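We use cookies to give you the best experience on our site. By continuing to browse you accept our cookie policy.

May, notebook, Brovstead main

Back at the bench after lunch and finally writing up the morning, while I can still read my own scribbles. We held the Kostach section at 156 psi for two hours and it lost more than 17, well over what I'd like to see on a 24-inch line. I walked the whole stretch with the listening stick — lovely morning for it, I must say — and heard nothing until the valve box near the Brundomeo pump house, where there's a faint hiss on the downstream side. 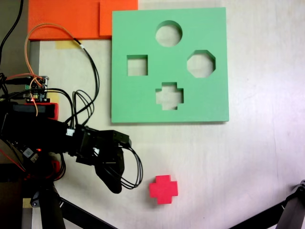
My money is on the flange gasket, though Đỗ thinks the air valve isn't seating and may well be right, having been right the last time. We'll isolate the air valve first, it's the easier job, then bring it back up slowly and hold at 74 before going any higher. Please, whoever opens up tomorrow, leave the gauge on the north tap alone! It reads low and I still need to check it against the good one.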